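August, a little after ten at night

My thumbs hurt in a place I did not know thumbs could hurt, and I am so happy. Eighteen good recordings today! Eighteen! Last week I was thrilled with five, and two of those got thrown out for being too jerky.

I should write down how the morning went while I still remember it. Nevzat Karakaya called at eight to go over the feedback on my last batch, and he was very kind about it, considering. His main note was that I rush the approach. I get excited, I can see exactly where the fingers ought to go, and I shoot them in there like I'm catching a fly. The robot that learns from me will do the same, only it won't have my eyes or my reflexes to save it at the last second. So: come in slow, let the pads settle, close, then lift. He had me say it out loud with him a few times. I felt silly and then I caught myself muttering it all afternoon, so I guess it took.

What I love about doing this by hand is how much you find out about your own hands. I have been folding clothes since I was six. I never once noticed that I pinch a hem and slide my grip along it until I reach the corner. With two grippers on, you can't slide like that, or I can't yet. You have to let go and take hold again, and that means the other side has to keep the cloth from creeping. It's like learning to write with the wrong hand, except both hands are wrong (I tried to explain this to my sister on the phone and she asked if I was eating properly).

Kojo Agbeko and I have been arguing in the group thread about whether this beats remote control. He did the remote job at Farkanura all spring, sitting at a desk with two little arms copying him across the room, and he swears by it because the robot's arms are the ones doing the moving, so nothing you record is out of its reach. I see that. But he also says he could never feel when cloth was slipping, and he spent most of a week on one pillowcase. With the hand-held ones I feel the drag right away, up through the grip. I'd pick this every time! He says I'll change my mind after the thick towels.

We are at 1,842 recordings for the whole group now, shirts and small things mostly, and Drinby wants more with zippers. Zippers are the devil. The tape is stiff and the cloth on both sides of it isn't, so as soon as you fold across it everything wants to spring up in a little tent. I spent the longest time on the jacket.
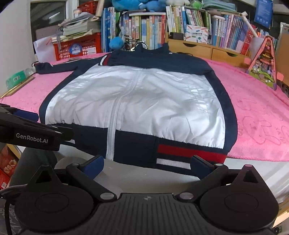
My best way so far is to go for the hem first and bring it up toward the collar with both grippers moving at the same speed. If one gets ahead, you get a diagonal, and then you may as well start over. I kept one take where I did get a diagonal and then fixed it, since Nevzat says they want some of those too, the recoveries. I was very proud of that recovery.

Still need to ask him about sleeves. Do I fold them in first or leave them for last? The Plirnetti sheet says first, Kojo says last, and I've been doing it both ways depending on my mood, which can't be helping any poor robot learn.

Goal for this batch is 80, so 62 to go. Tomorrow: charge everything before breakfast, trim my right thumbnail, ask about sleeves. And come in slow!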